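Clultosance Sets April Release for Heltmont, Confirms Change to Visual Effects Schedule

Dec 18, 2021

Clultosance has set an April release for Heltmont, its hybrid live-action and animated feature, after completing a first full assembly of the picture. The distributor will open the film in 277 cinemas before widening the release in its second week. A home version is planned, although terms for the streaming window have not been announced.

The film adapts the puzzle adventure game of the same name, first published by Nakamura as a handheld title and later reissued for home consoles. The screenplay follows the game's opening chapter, in which a surveyor arrives in a flooded mining town and finds that its maps no longer match its streets. Material from the later chapters has been left out, apart from one sequence set in the pumping station, which has been moved forward to serve as the end of the second act.

Principal photography took 31 days, most of them on two adjoining stages. A further unit shot exteriors at a disused quarry, where the production built the lower half of the town's main street. The upper storeys, the skyline and the water level are digital extensions. According to the production notes, the street set was surveyed before and after each day's work so that camera positions could be matched to the digital model within a few millimetres.

Visual effects are being handled by Kudano, which has taken on both the character animation and the environment work. The current count stands at 951 shots. The earlier schedule divided the film between two suppliers, with water simulation contracted separately, but that arrangement was dropped before the final turnover of plates. Kudano is now working from a single set of assets, and all simulation, lighting and compositing will pass through the same pipeline.

The change has affected the order of delivery. Shots involving the film's animated lead, a clockwork animal that accompanies the surveyor, were originally to be completed first. They have been moved behind the flood sequence, where each shot takes longer to compute and where late alterations are more expensive. Temporary animation will be used in the preview cut for any character shots that are not ready. 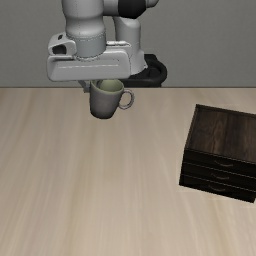

Will the film be shown in 3D?

Clultosance has booked the film in 2D only. A stereo conversion was costed during pre-production and was not taken up, and the effects shots are being rendered for a single camera view. Large-format screens will receive a separate master with a taller image during the flood sequence and the closing reel.

The sound mix is due to begin once the picture is locked. It will be prepared in an object-based format, with a conventional surround version for cinemas that do not have the necessary equipment. The score uses themes from the original game, re-orchestrated for a chamber group and recorded in a single block of sessions. Nakamura retains the rights to the game recordings, which are not used in the film except over the end titles.

Running time has not been fixed. The first assembly was longer than the contracted maximum, and 30 minutes have been removed so far, chiefly from the first act. The editorial team has kept the prologue but shortened the surveyor's journey to the town. Several dialogue scenes have been combined, with additional lines to be recorded where the joins require them. No further photography is planned.

Heltmont is the first of two game properties licensed to Clultosance under its agreement with Nakamura. The second has not been named. The agreement gives the distributor an option on a sequel, to be exercised within a fixed period after the cinema release, and allows the physical sets to be kept in storage until that period ends. The digital assets will be held by Kudano under the same terms.

A short teaser has been classified and will be attached to the distributor's winter releases. It contains no finished footage of the animated lead, whose design will first be shown in the full trailer. Posters, stills and a technical sheet for exhibitors will be issued at the same time as that trailer, with key delivery for digital prints following two weeks before opening.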